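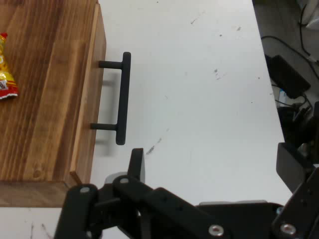
The Posach Block Proposal: Questions Readers Keep Sending Us

Last updated 3/23/22

We have been covering the plan to replace the old Hermans dry cleaning plant with apartments since the first drawings were posted in January. The same questions arrive every week, so the answers are collected on this page. Where the developer has made a claim we could not check, we say so.

What is being proposed?

A five-story apartment building with shops on the ground floor, on the corner lot at Lomham Street. The developer, Pikska, calls the project Posach. We asked where the name comes from and got back a paragraph about "rooted urban living," so your guess is as good as ours.

Has it been approved?

No. A sign went up on the fence with a drawing of the finished building and the words "Coming Soon," and a lot of people took that to mean the matter was settled. Anyone can hang a sign on a fence they own. The zoning application has been filed and is under review. A building permit is a separate step, and as of this update no application for one had been filed.

Don't they have a demolition permit already?

Yes, and it covers demolition only. Taking down the plant does not give Pikska the right to put up anything in its place. Cities are full of lots that were cleared in a hurry and then sat behind chain link for years while the financing was "being finalized." We are not predicting that outcome, but we would like to hear why the plant has to come down before the rest of the paperwork is in.

What about the chemicals?

Dry cleaning plants of that age often used solvents that can get into soil and groundwater. Pikska says an environmental consultant has looked at the lot and found "no significant barriers to development." That is a sentence about development. It does not say what is in the ground. We have asked for the full report twice and were sent the summary page both times.

How tall is it compared with the houses next door?

The houses on that side of Lomham Street are two and three stories. The developer's drawings show the new building from across the street and slightly above, an angle from which five stories look fairly modest. There is no drawing from the back yards on the north side. Abdelghani Fawzy, whose kitchen faces the lot, asked for one at the January meeting and was told it would be "looked into." He is still waiting.

Will there be a shadow study?

Pikska says one was done. The version we were given shows noon in June, when nearly any building looks harmless. A winter afternoon would be more useful.

How much retail space will there be?

The application lists 3,000 square feet on the ground floor, divided into two units. Pikska has mentioned a grocer at every public meeting so far. No grocer has been named, and we have seen no lease or letter of intent. 3,000 square feet in total is also small for a grocery store, and smaller again once it is split. A corner shop with a milk cooler seems more likely, and there is nothing wrong with that if people are told to expect it.

Is the roof deck open to the public?

This one changes depending on who is talking. The brochure says "a new outdoor space for the neighborhood." The application describes a deck of around 500 square feet for the use of residents. The application is the document that counts. Unless the wording there changes, or public access is written into a binding agreement, you should assume the door will need a key fob.

Where will everybody park?

The plans show no garage. Pikska argues that the bus stop at the corner makes one unnecessary and that tenants will mostly not own cars. That may be true of some of them. We asked what the claim was based on and were pointed to the developer's own marketing survey, which was not shared with us. On the other side of the argument, residents who say the street will become impossible have not measured anything either. A proper count of evening parking would help both sides, and so far neither has offered to pay for one.

Are any of the apartments affordable?

Pikska uses the word "attainable," which has no legal meaning that we know of. If apartments are going to be held at below-market rents, the number, the income limits and the length of the commitment should appear in a recorded agreement. We have found no such agreement. A company spokesperson, Lotte Cuypers, told us by email that "conversations are ongoing."

Is the brick on the old plant being saved?

The drawings say "reclaimed brick accents." Ivan Hordiienko, a mason who has worked on several older buildings nearby, doubts that much of it can be cleaned up for reuse, because the mortar from later repairs is very hard and the bricks tend to break before it does. He also pointed out that the note does not say reclaimed from where. We have put that question to the architect.

When would construction start?

The brochure says "this summer." It did not say which summer, and an earlier edition said "this spring." Until there is a building permit and a named contractor, treat any start date as advertising.

Are you against the project?

No. The lot has been an eyesore for a long time and the neighborhood needs housing. Yuzuki Katayama, who edits this site, would be glad to see something built there and has said so in print. What we object to is being asked to support a building on the strength of a brochure. If the public benefits are real, they can be written down and signed.

How do I comment?

Written comments go to the zoning office and need the property address at the top. Keep them to things the office can rule on – height, setbacks, use, parking, access. Complaints about the developer's manners or the color of the balconies will be read and set aside. You can also speak at the public hearing, whose date had not been posted when this page was updated. A petition is fine as a show of feeling, but a short letter that cites a specific page of the plans tends to carry more weight than a long list of signatures.

Can I see the plans myself?

Yes. Ask the zoning office for the complete application and not the presentation version – the two differ in several places, including the roof deck wording above. Marina Bakalis at our office keeps a paper copy that readers are welcome to look through during business hours. Please don't take pages home. Sheet A-4 has gone missing once already.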